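Trivdale Community Help > Food & Kitchen > Fruit

Does a pear drink and a plate of fruit really do anything for a cough?

Posted by Gunnlaugur Vestergaard
January 2021

My sister-in-law has decided that my dry throat (had it since December, doctor isn't worried) can be fixed with Laiyang pear drink, the canned kind with 莱阳梨饮 down the front. She wants me to have it every afternoon with dates, mandarins and water chestnuts. I paid for a case of the stuff and so far I'm out the money and still coughing. Is there anything to this, or is it soda with a better story? Also, do you peel water chestnuts? The ones I got look like small muddy onions.

3 replies

Mwanahawa Owino
Pear for a cough is an old home remedy in a lot of Chinese families, and Laiyang is a place in Shandong known for its pears. That part is real. Whether a can of it does more than a glass of warm water is another matter, and I've never seen anything that convinced me. Read the sugar line on the label before you make it a daily habit. If you like the taste, drink it because you like the taste.

Fresh water chestnuts: scrub them hard, slice off the top and bottom, peel the brown skin with a small knife. They grow in mud, so I boil mine even when people tell me raw is fine. Throw out any that are soft or smell sour.

Gadisa Moges
my grandmother swore by it and she lived to be very old. drink it warm not cold. worked for me

Tove Steinarsdóttir
With respect to Gadisa's grandmother, most coughs go away by themselves and whatever you were drinking that week gets the credit. I did the pear thing one winter, with dates, and got better at the same speed as my husband, who had toast.

The fruit I have no quarrel with. It's a decent afternoon snack and it beats cookies. Just go easy on the dates, they are mostly sugar, and if yours are the dried kind with a long pit, watch your teeth — I cracked a filling on one. I put everything out on the table with a cup of tea, whatever is in the house, a mandarin or two, and eat it slowly by the window. Does that help my throat? I doubt it. I still do it most days when the sun is on that side, and I'd do the same with your case of pear drink until it's gone, then not buy another.

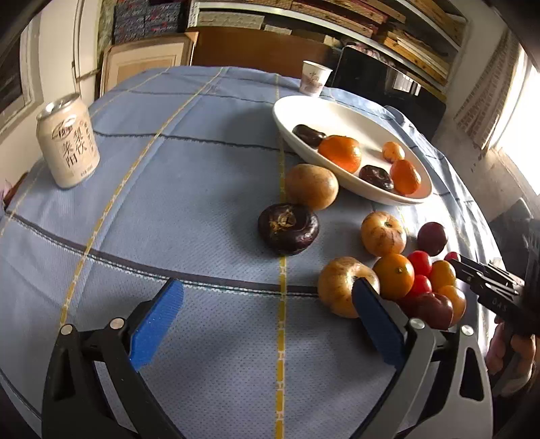
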